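Kindness Letters Fill the Hallway at Gouveia School

What does it mean to keep a promise? Students at Gouveia Elementary have been chewing on that question since the first week of December, and by Thursday afternoon their answers covered the long wall between the library and the gym, all the way down to the water fountain.

The letter project is the work of fourth-grade teacher Graça Caldeira, who asked each child to write to someone who had once kept a promise to them, even a very small one. She figured on getting a page or so from her own class of 26. Then the class next door wanted in, and the second graders after that (with a good many drawings, and some very creative spelling!), and before long there were 274 letters waiting in a cardboard box outside the office. 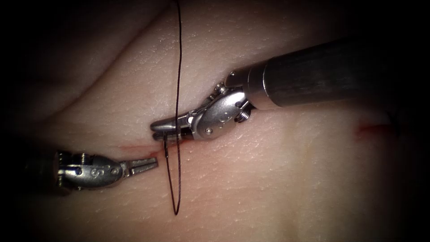 Some of the promises were big ones, like a grandfather who drove all night to be at a birthday breakfast. Plenty were the everyday kind. One boy thanked his sister for saving him the last pancake, and a girl wrote two full pages to the crossing guard, who had told her he would learn to say good morning in Portuguese and then went and did it.

Children who didn't feel like writing were welcome to tell their story out loud instead, sitting in the old armchair in the library with a friend or a grown-up to listen. Caldeira said those turned out to be some of the loveliest moments of the whole month, and that a few of the quieter students asked to go twice.

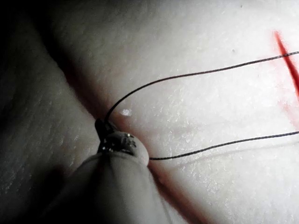 Zulmira Lobo said her son came home and wanted to know which promises she had made when she was nine, and whether she had kept them. "We sat at the kitchen table until the soup got cold," she said. "I had to own up to one or two I'd let slide, and he was very nice about it."

The letters will stay on the wall until winter break, and families are welcome to stop by after dismissal to read them. After that, each one goes in the mail or home in a backpack to the person it was written for. Caldeira is still looking for stamps, and donations can be dropped off at the front office.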